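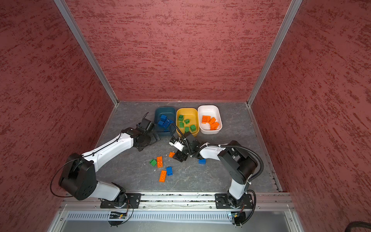
Progress Report to the Le Goff Fund
Kiltar Technical College, Student Robotics Project
Submitted July 8, 2024

Summary of the Period

The grant supports a two-semester project in which 27 students program a pair of robot arms to sort building bricks by color. The workcell is complete and in regular use. Spending remains within the approved budget.

Work Completed

Students installed both arms on a shared front rail and set three bins, teal, yellow and white, along the back wall. Blue bricks are assigned to the teal bin, green to the yellow bin and orange to the white bin. Each student team has finished its safety training and has operated the arms under supervision.

The teams have recorded 40 of the 200 sorting runs called for in the work plan. Recording began later than scheduled while replacement cables were on order from Brolo.
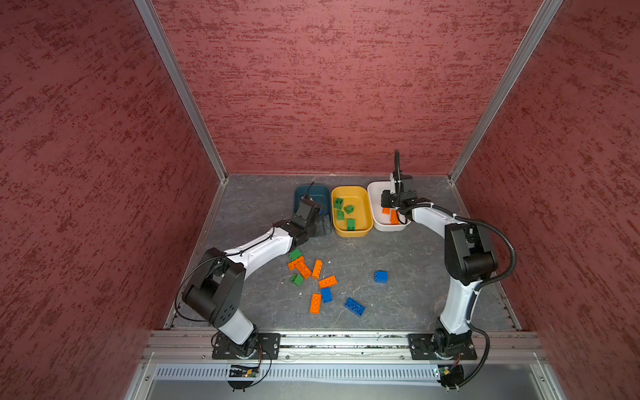

Sorting exercise in progress, with both grippers at the bins and bricks still to be placed.

Difficulties

Bricks that land on their side or lean against one another remain the hardest to pick up. Two teams are revising their grasping routines.

Next Steps

The remaining runs will resume when classes do. A public demonstration is planned at the Firnar campus in October, and the final report will follow. No change to the budget is requested.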